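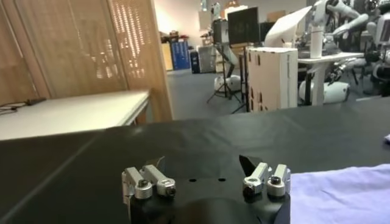

Why do small local museums keep so much of their collection in storage?

Mostly because the display rooms are tiny and the collections keep growing. At the Tian Cottage Museum in Vanau, where I did my project, there is room for 300 objects on show and there are more than 2000 in the back store.

Project report: Choosing a new display for Tian Cottage
Lanying Wei
Museum and Heritage Studies, second year

Background

Tian Cottage was the home of a piano teacher and her family, and it still has the front parlour set up for lessons. The rest of the house was opened up room by room as money allowed. I'd walked past it for years on the way to the Renarau ferry and never gone in, so getting to spend a whole term there was a treat (I may have squealed when I was handed the key to the store).

My task was to pick five objects from storage for the upstairs landing, write their labels and find out whether visitors stopped to read them.

What I did

I started with the paper catalogue, a set of card drawers with 1000 or so entries missing their colour codes. Yellow cards are for textiles, green for paper, and white seems to mean whatever the person typing had left in the box! I spent the first two weeks just matching cards to shelves.

My favourite find was a bundle of lesson notebooks, with practice times pencilled in the margins and some quite grumpy remarks about scales. I also chose a metronome, a concert program from the Tornent Hall, a travelling writing case and a child's music stand with a mended leg.

Each label had a limit of 60 words. My first drafts were all over 100, and I'd packed in donor names, dates and the maker of every hinge. Reading them out loud helped a lot, and so did trying them on my little cousin, who wandered off halfway through the writing case.

What visitors did

I sat on the landing on Sunday afternoons with a clipboard. People nearly always went to the notebooks first, even though the metronome was closer to the stairs. Several started talking about their own music teachers, and one woman played her old exam piece on the banister with her fingers while she told me about it.

The writing case did poorly. It was closed, and the label talked about an inside that visitors couldn't see. In September we propped it open on a padded stand, and more people stopped after that.

What I'd change

The light on the landing is dim after 3 pm and the labels need bigger type. I'd also like to record someone reading the notebook remarks aloud, for visitors who find the handwriting hard going. The museum has asked me to come back and do the kitchen dresser next, and I've already started on the cards.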